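Projects > Household Chores Study > Take part

Tidying up with grippers: we need people for our Rustdale sessions

August 2, 2023 — by Teodoro Manríquez
Last updated: August 2, 2023 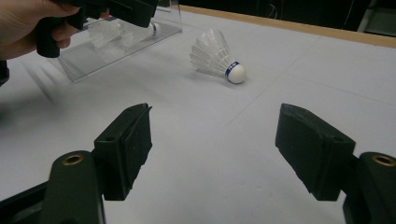
One shuttlecock on the table, a second in the clear box.

Can a machine put the sports cupboard back in order yet? Ours can't, or not well enough to let loose in your hall. It copes with blocks and tins. Light, awkward things like shuttlecocks still beat it, and we'd love your help with those!

Diradel is looking for adults to join the next round at our Rustdale workshop. You'll work with a hand-held gripper in each hand, picking things up, boxing them and taking them out again, while we record how you do it. We have 2168 recordings so far and nearly all of them are of kitchen jobs, so games and sports kit is fresh ground for us.

A session lasts two hours with a tea break in the middle. No experience needed — people who sort, pack or stack shelves for a living are very welcome, and so is anyone who has never touched a robot. You should be comfortable standing and have good use of both hands. We pay for your time and your bus fare from Zunthorpe.

Sessions run until the end of January. To put your name down, ring the Maluleke Building front desk, extension 153, and ask for Teodoro. Please say if mornings or evenings suit you better.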